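To: robotics-club list
From: Alaric Pruitt
Subject: Re: What are the arms doing this month?

Hi Ladan and everybody,

Great questions, and I'm so glad you asked on the list, because people keep stopping me in the hallway about the same things!

On October 3, in the afternoon, Ladan Mahmoudi wrote:
> I missed the last two meetings and I'm trying to catch up before
> the Cosgrove open lab. Did we settle on a task for the two-arm
> cell? And do new members get to drive, or is it only for people
> who did the summer build?
> Ladan

Yes, we settled on one. Our entry is going to be "pack the lab kit." The small stuff starts out on the table and the two arms have to put it in the plastic bin and close the lid. It sounds easy until you try the tweezers. They lie so flat that the fingers want to slide right over them, and Mwangi spent a whole evening on his approach angle alone. He's getting really good at it.

The spoon and the little cup are much friendlier, and I'd start any new driver on those. Peninah Makokha wants the pipette left for last, and after watching a few tries I'm with her.
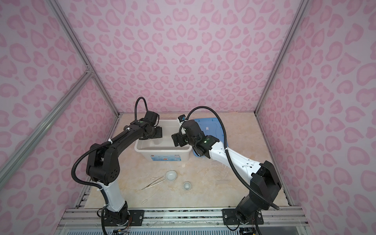
What's next

1. Practice runs. We have 113 logged so far, and 37 of those made it all the way to a closed lid. That second number was 2 when we started, so I'm thrilled!

2. The lid. One arm steadies the bin while the other brings the lid over. Peninah Obura has a new version of the handoff and it is so smooth — please come see it.

3. Driver sign-ups. New members absolutely get to drive, Ladan. You do the safety talk with Mwangi Makori first, then you get three turns with someone next to you at the stop button. The sheet is taped up inside the Tomness room door.

4. Wultstead. They're bringing their own team to the open lab and would like to swap drivers for a round. I already said yes, I hope that's okay with everyone.

If you can come early, we start setting up at 4:30. Bring a snack, and tie back long hair before you go near the cell.

Alaric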